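Minutes of the Monthly Meeting
Jorance Street Neighbors' Snack Table
1/27/20, upstairs meeting room, Brandes Hall

Present: Halyna Vakulenko (chair), Zulema Vergara, Syafiqah Lumbantobing, Slamet Wuisan, Qistina Wijaya (minutes)

1. Welcome

Halyna opened at ten past six and thanked everyone for coming out on such a miserable evening, and Zulema especially for getting the heat going before the rest of us arrived. The December minutes were read and accepted with one correction: it was Slamet who drove to Flumby for the paper bags, and not Qistina, who is sorry for having given herself the credit.

2. Money

Slamet reported a balance of $164 after the holiday party. There is still $18 owed to Syafiqah for napkins and tape, and she was told, kindly but firmly, to stop saying it doesn't matter and hand over the receipt. Slamet will pay her this week.

3. Snacks for the February open house

This took up most of the evening, and happily so. Syafiqah had the snacks out on the table with the pale lined cloth, and we talked as we went through them. Everything we give out at the open house is to be individually wrapped, as agreed last year, and all present were still of that mind. Zulema asked whether the mix leaned too heavily toward cookies and sweet things. Halyna felt that people coming in from the cold like something sweet with their tea, and Slamet said his own grandchildren would certainly vote that way, but it was agreed that a few more savory things would be welcome and that Zulema will look for some at Likgate.

Qistina brought up the plain black package. She likes the look of it – very smart on the light cloth – but with nothing printed on the side facing up, a guest would have to pick one up and turn it over to find out what it was. After some back and forth we settled on small handwritten cards set in front of each kind, with the ingredients copied out for anyone with allergies. Syafiqah has the nicest handwriting and was volunteered for this before she could object. The pink box will stay on the table for the day, and the cloth was much admired and will be used again.
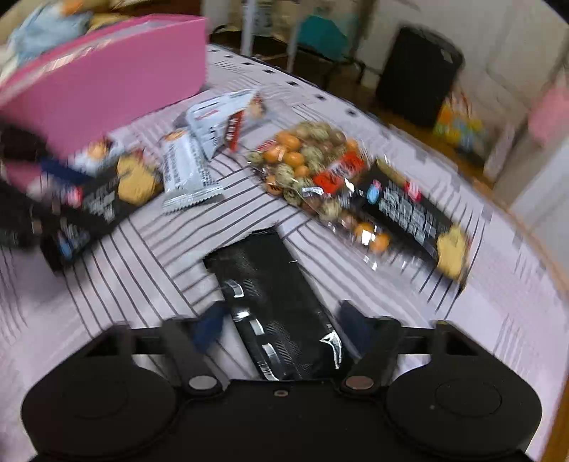 4. Bags for the school visit

We are asked for 48 bags, one for each child in the two classes. Halyna suggested three snacks to a bag and a note from the group. Slamet would like to see a piece of fruit go in as well, and there was a good long talk about bananas and what becomes of them at the bottom of a bag. Clementines were agreed on in the end. Packing will be done here the evening before the visit, and anyone with a free hour is warmly invited.

5. Other business

Zulema still has two serving trays left from the party and would love to see them go home. Halyna reminded us to wipe the table and stack the chairs before leaving.

Next meeting: last Monday in February, same room. Qistina will bring soup.

Closed at 7:35.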